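Nallow与Pralten启动家庭衣物整理示教数据联合采集

双方将在真实住宅内以手持夹爪记录双手折叠操作,所得数据用于Pralten操作策略模型的训练与评测

2026年3月19日,数据采集服务商Nallow与操作学习软件开发商Pralten宣布签署合作协议,在家庭环境中联合采集衣物整理类示教数据。首期采集覆盖80户住宅,目标为2,156条通过审核的有效示教,全部由采集员手持夹爪完成,现场不部署机械臂。数据计划于9月交付Pralten模型团队。

协议约定,Nallow负责采集硬件、人员培训、入户执行与原始数据审核;Pralten负责任务定义、轨迹重建、标注规范与模型训练。时间同步与标定工具由Prydderch提供,数据的存储、访问控制与版本管理由Ellemon承担。四方使用同一套接口文档,任何字段变更须先经Pralten确认,再下发至采集端。

一、任务范围

首期任务限定为床面上的衣物整理,包括展平、对折、卷收、移位和叠放五类动作。衣物类型包括针织毛衣、长裤、衬衫、连帽外套及儿童衣物。每条示教从衣物处于任意初始状态开始,到采集员松开夹爪并将其抬离衣物为止。一条示教只处理一件目标衣物,床面上的其他物品保持原位,不作清理。

任务定义未对床品、照明和房间布局作统一要求。Pralten在前期试验中发现,仅用实验台数据训练的策略,在纯色平整台面上表现稳定,换到有花纹、有接缝或有弹性的支撑面后,抓取点预测误差明显增大。凉席、绗缝床罩和印花床单均属于此类支撑面。首期方案因此将支撑面类型列为必填的元数据字段,并对每类支撑面设定最低样本数。

深色衣物的堆叠是另一项重点。黑色织物在室内光照下纹理弱,层间边界不清晰,现有分割模型容易将相邻的几件识别为一件。采集方案要求在每户至少安排一组深色衣物示教,并保留采集员重新选择抓取点的完整过程。

二、采集设备

采集员左右手各持一只夹爪,夹爪指采用统一的高可见度颜色,便于在图像中直接估计开合宽度。随夹爪安装的广角相机同时记录指尖区域和周围环境,后者用于视觉惯性定位。每只夹爪贴有独立编号和二维码,编号写入每条数据的文件头,与标定记录一一对应。

夹爪指为可更换件。指面磨损、变形或沾染异物后,采集员须在当次任务结束时更换,并在任务单中登记更换时间。更换后的首条数据不计入有效示教,仅用于核对开合零点。 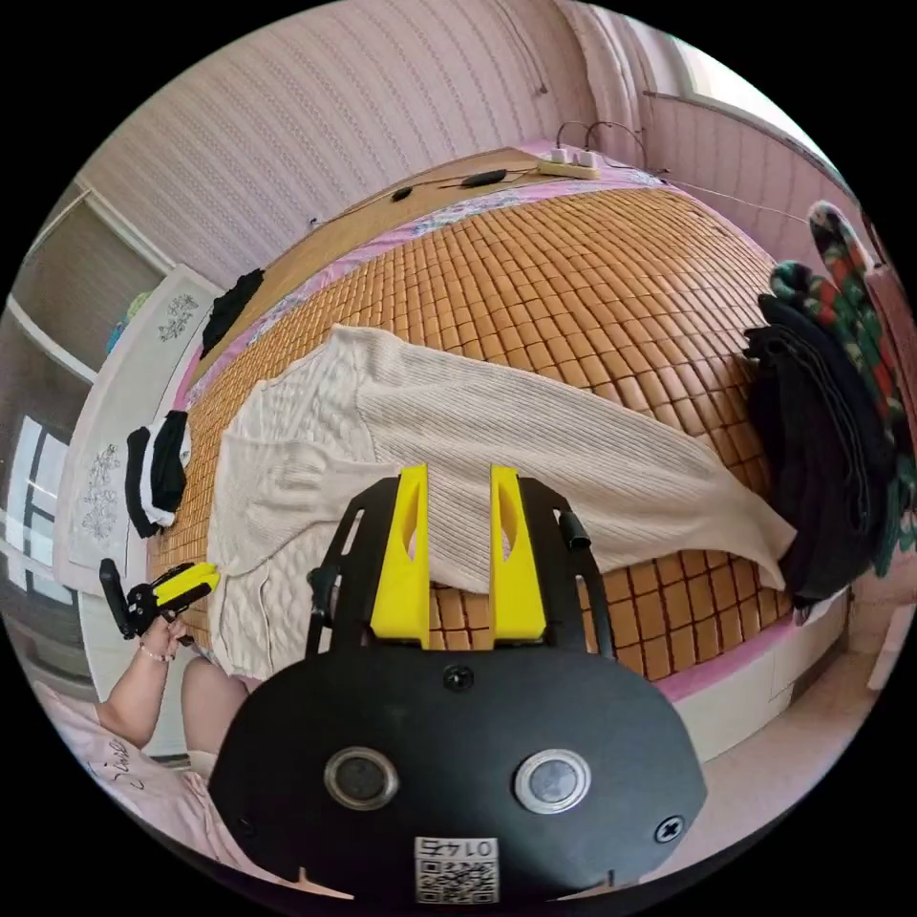 标定在入户后、首条示教开始前执行,流程分为内参核对、双手时钟对齐和开合行程校验三步。双手时钟偏差超过2毫秒的,整组数据退回,不作事后插值。Prydderch的对齐工具在采集端本地运行,不依赖住户网络,校验结果以独立文件形式随原始数据上传。

三、操作规范

采集员须通过Nallow的培训考核后方可入户。考核内容包括夹爪握持姿态、动作速度控制、视野遮挡控制以及异常中止流程。规范要求示教全程只用夹爪接触衣物,不得用手指、前臂或膝部压住布料。动作应连续,两次抓取之间允许停顿观察,但不得将夹爪朝向与任务无关的区域。

长袖针织衫的操作顺序未作硬性规定。采集员可先收袖后折身,也可沿中线对折后再处理袖部。Pralten认为,同一目标状态对应多种合理路径,过度统一的示教会使策略在偏离预定路径后缺少恢复样本。规范仅对终止状态作出约定:衣物轮廓近似矩形,袖口不外露,最上层无明显翻卷。

抓取失败不作为废弃理由。布料从指间滑脱、一次夹起两层或误夹支撑面时,采集员应按日常习惯自行纠正并继续完成任务。该类片段在后期标注中单独标记起止时间,作为恢复行为子集交付。

Pralten数据项目负责人Deepika Kotian表示:“柔性物体的状态空间很大,靠增加同一张桌子上的重复次数解决不了覆盖问题。我们需要的是支撑面、光照、衣物材质和操作者习惯同时变化的数据,并且每一条都能追溯到具体的设备和标定记录。失败后的纠正动作对我们同样有价值,这部分在以往的数据集里往往被剪掉了。”

四、审核与交付

原始数据在上传后进入两级审核。第一级为自动检查,项目包括丢帧、曝光异常、定位丢失、开合信号缺失和时长超限。第二级为人工复核,由审核员对照任务单确认衣物类型、支撑面类型、动作标签和终止状态。两级审核均通过的数据计为有效示教,其余数据附退回原因代码归档,不进入训练集。

前期试采阶段共采集大约200条示教,用于确定审核阈值。试采中较常见的退回原因为定位丢失,多发生在夹爪贴近大面积单色墙面或布料完全占据视野时。操作规范据此增加了一项要求:每次抓取前,夹爪须在衣物上方短暂停留,使相机视野内保留足够的房间结构特征。

交付内容包括双路图像序列、六自由度夹爪轨迹、开合宽度序列、标定文件、语言任务描述和元数据表。语言任务描述以中文撰写,每条示教对应一句目标描述和若干句分步描述。训练集与评测集按住户划分,同一住宅的数据不会同时出现在两个集合中。

五、隐私与住户授权

所有参与住户均须在入户前签署书面授权,授权书列明采集范围、保存期限和撤回方式。采集房间由住户指定,住户可在任意时间要求中止。人脸、证件、信件及屏幕内容在数据离开Nallow审核环境前完成模糊处理,音频不予采集。

住户撤回授权后,Ellemon将按户编号定位并删除相应的原始数据和派生数据,同时生成新的数据版本号。Pralten的训练任务须引用明确的版本号,不得使用已失效的版本。

六、后续安排

首期数据交付后,Pralten将在双臂平台上开展评测,指标包括任务完成率、单件耗时和人工干预次数。评测住宅不从采集住户中选取。双方将依据评测结果确定第二期任务范围,目前列入讨论的任务有衣架挂放、抽屉收纳和袜子配对。

第二期是否调整夹爪指的尺寸与材质,将在首期磨损记录汇总后决定。相关接口文档将保持向后兼容,已完成的首期数据无需重新转换格式。

关于Nallow

Nallow从事操作类示教数据的采集与审核,业务包括手持采集设备配置、采集员培训和入户采集执行。

关于Pralten

Pralten开发面向家庭与轻工业场景的操作学习软件,研究方向包括柔性物体操作、双手协调和基于示教的策略训练。

媒体及技术合作咨询,请通过Nallow或Pralten官方网站的联系页面提交。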